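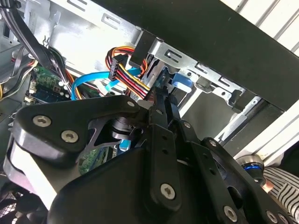 2 min read

How to split a PC teardown bench with an arm (and keep your people happy)

I run the desktop line at a refurb shop in Bromstead, and we've had an arm working next to us since March. People keep asking how we set up the work, so I'm writing it down the way I'd tell a new hire.

First, decide who does what before anything gets switched on. We left this fuzzy and paid for it with a week of grumbling. Our split now: a person opens the case and checks it over, the arm goes in for the cables, and a person does anything that feels stuck.

Next, get the wiring where the gripper can reach it. Power bundles are the pain here, all that red, yellow, orange and black looping over itself. Cut any zip ties and fan the wires out a little. If there's a blue SATA cable running down to the drives, leave it alone until the power connector is out of the way.

Then look for latches. Power plugs have a small one on the side, and some drive bays have a blue plastic tab. Flag them on the job sheet, case model too (we learned that one on a pallet of 700 office towers!).

Stop the arm before you put a hand in the case. Every time, even for a dropped screw.

Now the people part. Our contract with Clindley is 2,000 machines, and I was scared that meant fewer of us. So far the crew is the same size, but the day is different: less tugging on plugs, more testing and a lot more sorting. My thumbs are thrilled. A couple of folks miss the teardown work, though, so we rotate at lunch and everybody still gets some.

Ask your crew what they want to keep before you write the rota. I did it after, and had to write it twice.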